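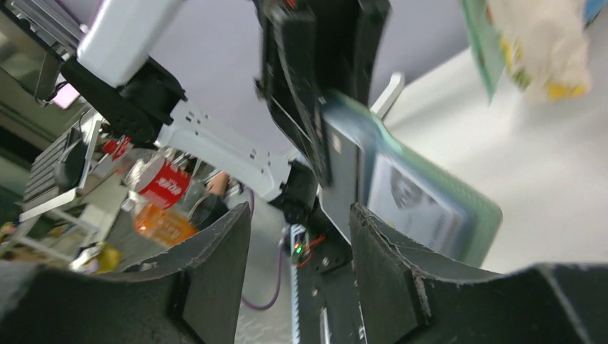
Wovthorpe yard, Saturday check, before the clinic rounders get here

Started 7:15, drizzle. Same sheet as February so some of the boxes are old wording, ignore "hay barn ladder", it's gone.

ARENA
Gate latch – OK. Stiff.
Kickboards – OK on the long sides. Board by C has a screw head sticking out at knee height. Marked with tape. FIX before anyone rides.
Surface – deep in the far corner again, wants raking. Fine for polework if you stay off the last 16 feet.
Mirrors – not checked, too dirty to tell.

POLES AND CUPS
20 poles out, all looked at. Two splintered, pulled to the side, do NOT put back in the stack.
Cups – plastic ones fine. Three metal ones bent, binned.
Raised pole blocks – OK. One wobbles on the low side, use it flat.
Plidgate wings – feet loose on the blue pair. Tightened, recheck next time.

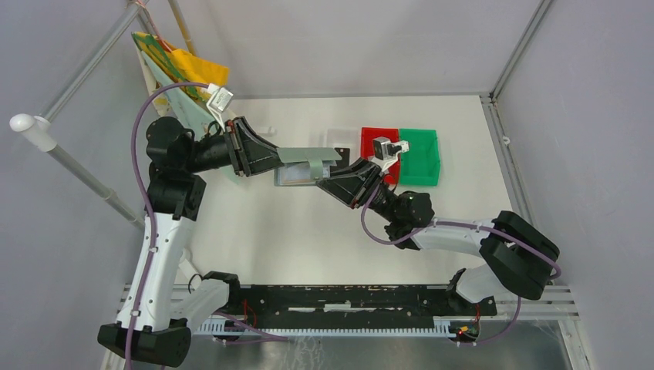
TACK ROOM
Girth straps – stitching gone on the spare Flirura girth, second hole down. Tagged. Please dont use it "just for walking".
Stirrup leathers – OK, one pair uneven by a hole, been like that forever.
Hats – two out of date, moved to top shelf.
First aid kit, human – short on bandages and the tape is finished.
First aid kit, horse – fine, wound gel open but in date.
Extinguisher – gauge in the green. Tag unreadable, need a new one.

STABLES AND WALKWAY
Top door bolts – OK except end box, kick bolt doesnt drop all the way. Clip on until sorted.
Tie rings – twine on all of them now, good.
Walkway drain – blocked with hay, cleared. Slippery by the tap, put grit down.
Lights – middle one flickers when the clippers are on. Don't clip in there till the electrican has been.

TRAILER
Ramp springs – OK
Floor – mat lifted, boards solid, no soft spots
Breast bar – pin missing, used the spare from the Shahbazi trailer, so that one now has none. Order two.
Tires – nearside low, pumped. Look again before Sunday loading.

Still open: kickboard screw, girth, end box bolt, light, pins, bandages, extinguisher tag.

Finished 8:40. Arena shut until the screw is done.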